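4.2 Lagerung textiler Hauben in offenen Regalen

Abbildung 3. Weißes Metallregal mit vier Ebenen, belegt mit schwarzen Stoffhauben in hängender und aufliegender Anordnung; rechts davon eine weiße Stütze mit quadratischem Querschnitt.
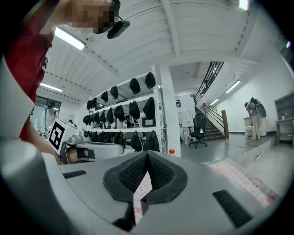
Nach Ansicht von Nhàn Nghiêm sei die Unterscheidung zwischen hängender und liegender Lagerung für Hauben aus weichem Gewebe ohnehin nur eingeschränkt brauchbar. Ein Teil der Stücke werde über die Kante gelegt und falle dann nach vorn, so dass der Körper der Haube hänge, der Saum aber aufliege. Man müsse diese Mischform entweder als eigene Klasse führen oder die Klassenbildung ganz aufgeben.

Dem Einwand wird im Folgenden insoweit Rechnung getragen, als drei Lagerungsarten unterschieden werden. Als hängend gilt eine Haube, deren Gewicht vollständig von einem Punkt oder einer Kante oberhalb des Saums aufgenommen wird. Als aufliegend gilt eine Haube, die mit mindestens der Hälfte ihrer Fläche auf dem Boden der Regalebene ruht. Alle übrigen Fälle werden als überhängend bezeichnet. Die Zuordnung erfolgte bei der Begehung durch zwei Personen unabhängig voneinander; abweichende Urteile wurden vor Ort geklärt und im Protokoll vermerkt.

Die Erhebung im Werkraum Meris umfasste 10 Wochen und begann im Mai. Erfasst wurden 1.712 Entnahmen. Davon entfielen 1.334 auf die beiden mittleren Ebenen und 355 auf die oberste oder unterste Ebene. Bei den restlichen Entnahmen war die Ebene im Protokoll nicht oder nicht eindeutig angegeben; sie bleiben in der Auswertung nach Ebenen unberücksichtigt, gehen aber in die Betrachtung der Lagerungsarten ein, soweit diese notiert war.

Die ungleiche Verteilung entspricht den Befunden aus Abschnitt 3 zu Kleinteilen und Kartonagen. Sie lässt sich jedoch nicht ohne Weiteres als Bevorzugung der mittleren Griffhöhe deuten, denn auch die Belegung der Ebenen war über den Erhebungszeitraum ungleich. In Abbildung 3 ist die oberste Ebene nur an ihrem rechten Ende belegt, die zweite zur linken Seite hin. Auf der dritten Ebene bilden die Hauben eine dichte Reihe. Die unterste Ebene ist ähnlich stark belegt und nimmt am rechten Ende größere Stücke auf, die tiefer herabhängen. Ein aus den Entnahmen allein gebildeter Nutzungsgrad würde die Ebenen daher nicht vergleichbar machen. Er wurde auf die zu Beginn des jeweiligen Tages vorhandene Belegung bezogen. Nach dieser Korrektur bleibt der Vorrang der mittleren Ebenen bestehen, fällt jedoch schwächer aus.

Dichte Reihen haben einen Vorteil, der in den Befragungen mehrfach genannt wurde: Die Hauben stützen sich seitlich und behalten ihre gerundete Oberseite. Bei weiten Abständen sackt der Stoff ein, und die Haube muss vor dem Gebrauch mit der Hand geformt werden. Dem steht entgegen, dass beim Herausziehen aus einer dichten Reihe benachbarte Stücke mitgenommen werden können. Yiğit Yaman und Hiếu Đỗ beobachteten diesen Effekt vor allem bei überhängender Lagerung. Bei hängender Lagerung trat er seltener auf, bei aufliegender nur dann, wenn zwei Stücke übereinander lagen. Die Reibung zwischen den Geweben wurde nicht gemessen. Eine entsprechende Messung wäre für die Bemessung eines Mindestabstands erforderlich.

Hinsichtlich der Farbe ist festzuhalten, dass schwarze Textilien vor einem weißen Gestell zwar als Gruppe gut erkennbar sind, die Einzelstücke innerhalb der Gruppe aber schlecht. Saum und Öffnung heben sich kaum voneinander ab, und Größenunterschiede werden erst dort deutlich, wo ein Stück merklich tiefer hängt als das benachbarte. Die Befragten orientierten sich überwiegend an der Position im Regal. Größere Hauben wurden am Ende einer Reihe erwartet und dort auch gesucht, wenn sie zuvor an anderer Stelle abgelegt worden waren. Eine Beschriftung der Regalkante wurde in der Pilotphase erprobt. Sie erwies sich bei überhängender Lagerung als ungeeignet, da der Stoff die Schilder verdeckte.

Gesondert zu behandeln sind Fremdstücke. Als Fremdstück gilt jeder Gegenstand, der nicht zur vorgesehenen Warengruppe der Ebene gehört. Ein solcher Fall ist das kleine weiße Kästchen mit dunkler, bildschirmartiger Front, das in Abbildung 3 auf der dritten Ebene zwischen den Hauben steht. Gegenstände dieser Größe sind in einer Stoffreihe von der Seite her leicht zu übersehen. Im Protokoll wurden sie nur notiert, wenn sie bei der Begehung ohne Anheben der Textilien sichtbar waren; die Zahl der Fremdstücke wird daher unterschätzt. Kleinstteile wie Flaschenverschlüsse wurden nicht als Fremdstücke gewertet und gehen in die allgemeine Ordnungsbewertung nach Abschnitt 5 ein.

Die Stellung des Regals im Raum wurde als Randbedingung aufgenommen. Steht ein Regal neben einer Stütze, so ist der seitliche Zugang auf dieser Seite in der Regel erschwert, und die Entnahme erfolgt von vorn. Moataz Ouali schlägt vor, die der Stütze zugewandten Enden der Ebenen mit selten benötigten Stücken zu belegen. Im Vergleichsraum Puken, in dem zwei Regale frei standen, wurden beide Enden gleichmäßig genutzt. Da sich die Räume auch in Beleuchtung und Bodenfläche unterscheiden, ist der Vergleich nur als Hinweis zu werten.

Für die Praxis ergeben sich aus den Befunden vorläufige Festlegungen. Hauben gleicher Größe werden auf einer Ebene zusammengefasst und mit der gerundeten Seite nach oben eingelegt. Überhängende Lagerung ist zulässig, sofern der Saum die darunterliegende Ebene nicht berührt. Größere Stücke sind der untersten Ebene zuzuordnen, wobei der Abstand zum Fußboden vor der Belegung zu prüfen ist. Die oberste Ebene kann als Reserve dienen. Für Geräte und Kartons ist ein eigener Platz außerhalb der Textilreihe vorzusehen.

Offen bleibt, wie sich die Festlegungen bei stärker wechselndem Bestand verhalten. Adel Kettani weist darauf hin, dass die Reihen in Meris nach jeder größeren Entnahme von Hand zusammengeschoben wurden und die beobachtete Dichte damit zum Teil auf Pflege zurückgeht. Der Zeitaufwand für dieses Nachordnen wurde nicht erfasst. In der laufenden Erhebung am Standort Hirnano wird er getrennt von Entnahme und Rückgabe protokolliert; die Zuordnung der Lagerungsarten erfolgt dort nach demselben Schema.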